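Jarnine handheld garment steamer: does it replace the iron?
Posted 30 November 2020

The box says "retire your iron," and under that, in smaller print, "for light creases on most fabrics." Those are two different promises and I bought the steamer on the strength of the first one. After most of November with it, I can report that the smaller print is closer to the truth.

I should say where I'm coming from. I own an ordinary Sadowski iron, old enough that the writing has worn off the dial, and an ironing board that shrieks when you open it. I don't enjoy ironing. I do it for shirts, for tablecloths when my in-laws come, and for bed sheets, which I know plenty of people think is crazy. If a thing that looks like a hair dryer with a water tank could get me out of it, I would have been glad to pay the price and write a short, happy review.

The claims first. Jarnine lists the steamer at up to 2000 watts. Mine is loud enough and hot enough that I have no reason to argue with the number, but it's a number that tells you what it takes out of the wall, and very little about what comes out of the nozzle. The manual promises 12 minutes of steam from a full tank. I never got there. If you hold the trigger down without a break the water goes a good deal sooner, and if you let go between strokes (which the manual also tells you to do, a few pages later) then I suppose you could stretch it to any figure you like.

It is fast to heat. I'll give it that without complaint. I can be standing in front of a shirt on a hanger with steam coming out before the iron would have warmed up, and for a polyester blouse or a thin knit the results are good. The wool jacket I only wear to funerals and tax appointments came out better than I've ever gotten it with a damp cloth and the iron. If your wardrobe is mostly that sort of thing, you could stop reading and buy one, though I'd wait for a sale.

Cotton is where it gets thin. A dress shirt comes out looking like a shirt that has been in a steamy bathroom: softer, less angry, still plainly wrinkled around the placket and hopeless at the collar. The kit comes with a heatproof mitt so you can press against something from the inside. I used it on the cuffs and got a cuff that was flat on one side and damp on the other. The crease clip, which is supposed to put a line in trousers, went back in the box after the second pair and I don't expect to see it again.

Then sheets. The product page shows a woman smiling at a white duvet cover without a mark on it. I would like to know what was done to that duvet cover beforehand. A queen-size cotton sheet that has sat in the dryer overnight has creases set into it like folds in a road map, and passing steam over them makes the cloth hang a little heavier and that's the end of it. Steam needs tension behind it. On a bed there's none. Over a door there's some, if you pull on the bottom hem with your free hand, but then you are steaming at arm's length above your head with a full tank, and the tank drips when it's tipped back. I did one sheet this way. I refilled the tank twice, my shoulder hurt, and in daylight the sheet looked like I'd done nothing.

For comparison I did the matching one with the Sadowski while it was still damp from the wash, folded in half on the board. Faster, flatter, and I was able to listen to the radio, which you can't with the Jarnine going.

A few smaller things. The cord is short enough that I needed an extension to reach the curtain rod in the front room. The manual is vague about tap water: one page says it's fine, the next recommends distilled "for best performance." Ours is hard, so I bought distilled, and that's a cost nobody puts on the box. The tank cap is a rubber plug that works well now and feels like the first part that will quit. I wrote to Manoteo, who handle the sales here, to ask whether the plug can be bought separately. Their answer was polite and was about something else.

What did work on sheets cost me nothing. Take them out of the dryer early, shake them hard by the corners, and fold them right away while they're warm. They won't look ironed. They'll look about the same as steamed – and I'd call that a problem for the steamer.

I'm giving it a 4 for jackets and blouses, out of 5. As a replacement for an iron I wouldn't rate it at all, as I don't think it is one. I'm keeping mine for the jacket. The iron stays out on the shelf where it was. If someone has found a handheld model that can handle heavy cotton, I'd like to hear about it, but please tell me what you tried it on. 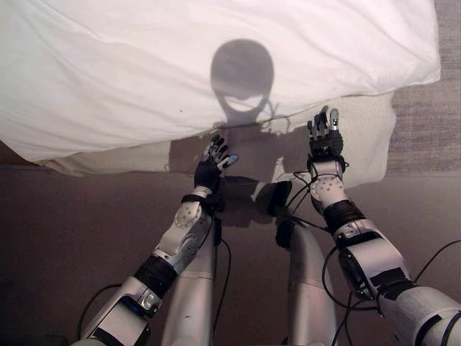
Renato Lumbao: I have the Kornilach one, and it's the same deal. Fine on curtains if you leave them hanging and pull down on the hem, useless on a collar. My tank plug started leaking after a year, so I'd ask about that spare again. On sheets I gave up and switched to a cotton-poly blend. Not as nice to sleep on, I admit, but I haven't had the board out for them once.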